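**Riltthorpe Play Library Adds Toy Kitchen Sets to Its Lending Shelves**

RILTTHORPE, April – The Riltthorpe Play Library will begin lending toy kitchen sets to member families this month, following a grant from the Sutherland Fund. The new collection holds 566 pieces of play food and tableware, sorted into sets that may be borrowed for up to 3 weeks.

Each set pairs items of play food with dishes and plates suited to small hands. The pieces were selected by Flanesine, the library's supplier, after a trial at the Ferkunis Children's Center in which families were invited to comment on size, weight and ease of cleaning.

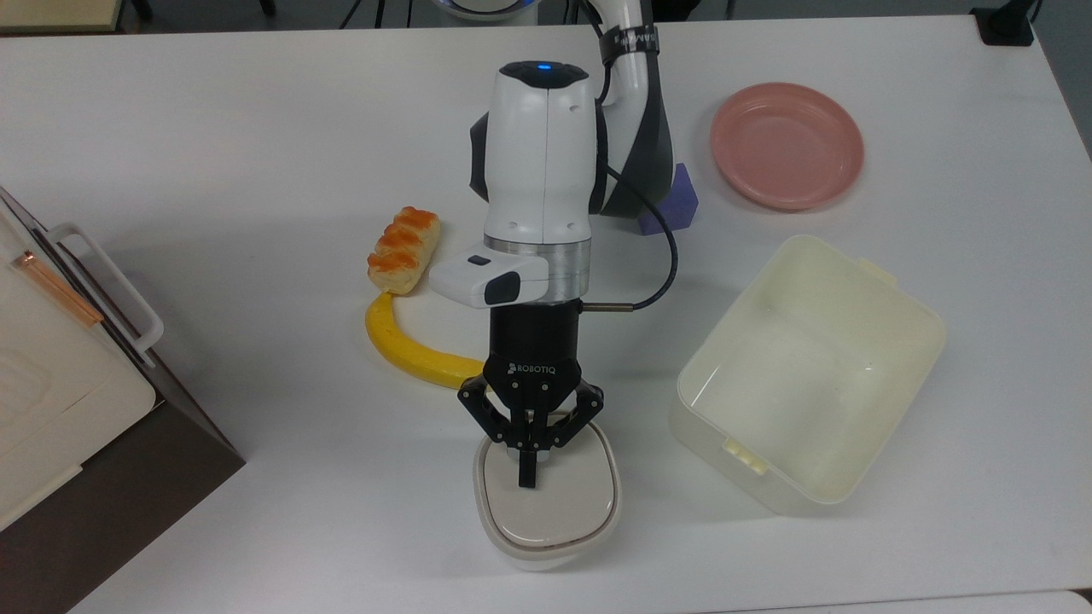
**May a family keep a set for longer than the loan period?**

A set may be renewed once, at the desk or by telephone, provided that no other family has reserved it.

"Children learn a great deal from setting a table and serving a meal to someone else," said Shona Purves, director of the library. "Parents have asked us for play kitchens for several years, and many of them do not have the space to keep one at home. Lending is a sensible answer."

The library currently serves 796 member families and recorded 3951 loans last year, more than half of them puzzles and building toys. Kitchen sets will be issued in lidded boxes with a printed list of contents. Families are asked to check the list before returning a set and to report any missing or damaged piece at the desk. No charge is made for ordinary wear.

Membership is open to all households in Riltthorpe with a child under seven. Application forms are available at the front desk from 10 a.m.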